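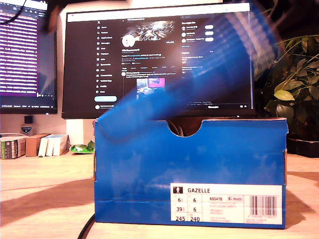
"What do you keep in a shoebox once the shoes are gone?"

"Everything you can't file!"

My aunt said it the way other people say good morning, and she had the shoeboxes to back it up. There were 37 of them in the apartment over the Lunetti bakery, blue ones, orange ones, one so old its corners had gone soft as felt, and the June I turned 15 she let me open every single one.

I started after breakfast. Oh, the lids! Some slid up with a sigh and some you had to coax, a thumb on each side, and then came that wonderful smell of cardboard and old paper. Ferry tickets from Kundthorpe. Buttons. A whole box of keys to doors in Ollberg she swore she could still find in the dark (I believed her, and I still do). Postcards, roughly 2,000 of them, packed so tight that the first one came out with a squeak.

The best was a blue one at the bottom of the closet. I shook it and it rattled. I held it to my ear like a seashell.

"Go on," she called from the kitchen, "that one's yours."

Inside was a pair of tap shoes, red, my size, wrapped in a page of the Oravec paper. The only box in the place with shoes in it! I put them on right there and danced down the hall, and the bakers banged on the ceiling with a broom, and my aunt banged right back.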